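Está en: Inicio → Documentación → Celda simulada Urkow → Averías y seguridad
Sección 7. El brazo se detiene o choca antes del agarre

Esta sección se aplica a la celda simulada Urkow con un brazo Franka Emika montado junto a la mesa. Explica qué hacer cuando el brazo baja hacia un objeto y se para sin cerrar los dedos, o cuando el registro anota un contacto con el tablero. Para los fallos de arranque del simulador, consulte la sección anterior.

Síntomas

– El episodio termina con el mensaje «contacto no previsto: mesa».
– Los dedos se quedan entreabiertos junto al objeto y la consigna de cierre no se ejecuta.
– Un objeto aparece desplazado al reiniciar, o queda separado de la superficie.
– El brazo repite el descenso hasta agotar el tiempo del episodio.

PRECAUCIÓN: No transfiera a un brazo real una trayectoria que haya producido cualquiera de estos síntomas. En noviembre, en el laboratorio de Gisau, se cargó una trayectoria con la altura de mesa mal definida y el robot golpeó el tablero con la punta de los dedos. No hubo heridos, pero se tuvo que cambiar la pinza y recalibrar la muñeca.

7.1 Detener y guardar el estado

1. Pulse Pausa en la consola Brudus. No use Reiniciar: borra las posiciones de los objetos y el fallo ya no se puede reproducir.
2. Guarde el estado con Archivo > Guardar instantánea.
3. Exporte los últimos 100 pasos del registro de contactos.
4. Si la consola está enlazada con un brazo físico, accione la parada de emergencia del brazo y desactive el enlace antes de seguir. La pausa de la consola no corta la alimentación de los motores.

Nota: la instantánea incluye las posiciones y las velocidades, pero no la semilla aleatoria. Apúntela aparte.

7.2 Comprobar la altura de la mesa

1. Abra el panel Escena y seleccione el tablero.
2. Compare la altura visual con la altura de la malla de colisión. Deben coincidir.
3. Si la diferencia supera los 3 mm, pulse Regenerar colisión y espere a que el indicador deje de parpadear.
4. Vuelva a cargar la instantánea. No mueva la base del brazo para compensar la diferencia.

Algunos modelos de mesa importados de la biblioteca Kaijage traen el origen en la cara inferior del tablero. En ese caso la corrección automática no basta y hay que introducir el grosor a mano en el campo Desfase Z.

7.3 Revisar los objetos apoyados

1. Active la vista de contactos y recorra los objetos uno por uno, también los que no intervienen en la tarea.
2. Busque objetos sin ningún punto de contacto con la mesa. Un objeto que flota unos milímetros puede caer al empezar el episodio y empujar a sus vecinos.
3. Seleccione el objeto y pulse Asentar.
4. En los recipientes, compruebe que la malla de colisión sea cóncava. Con una malla convexa el interior se trata como macizo y el dedo que intenta entrar choca con una tapa invisible.

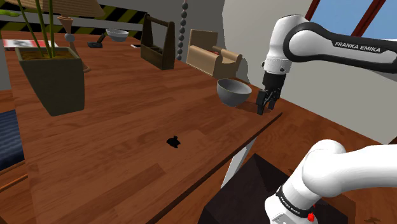 Última modificación de esta página: 16 de marzo de 2025, por Irena Jabłońska

La pinza está muy cerca del tablero, justo a la derecha del cuenco gris y con los dedos ligeramente abiertos. Con la pinza a esta altura queda muy poco margen para un error en la mesa. Observe también la maceta del primer plano, a la izquierda: su base parece separada de la madera. Aplique Asentar a la planta aunque el brazo no tenga que tocarla.

7.4 Repetir el descenso

1. Cargue la instantánea corregida y limite la velocidad del brazo al 7 %.
2. Ejecute el descenso paso a paso y vigile la fuerza en la muñeca. Un aumento antes de cerrar los dedos indica que todavía hay contacto con la mesa o con el borde del recipiente.
3. Si aparece ese aumento, detenga la prueba y vuelva al apartado 7.2.
4. Si no aparece, complete el agarre y repita la prueba 3 veces seguidas con semillas distintas.
5. Restablezca la velocidad y guarde la escena con otro nombre.

ADVERTENCIA: Antes de volver a activar el enlace con el brazo físico, mida la altura de la mesa real y retire de ella todo lo que no figure en la escena. Mantenga a las personas fuera del alcance del brazo durante el primer descenso – también si se hace a velocidad reducida.

Si el fallo continúa, envíe a soporte la instantánea, el registro exportado y la semilla. Indique además la versión de la consola y si la mesa procede de la biblioteca Kaijage.

Siguiente: Sección 8. Pérdida del objeto durante el traslado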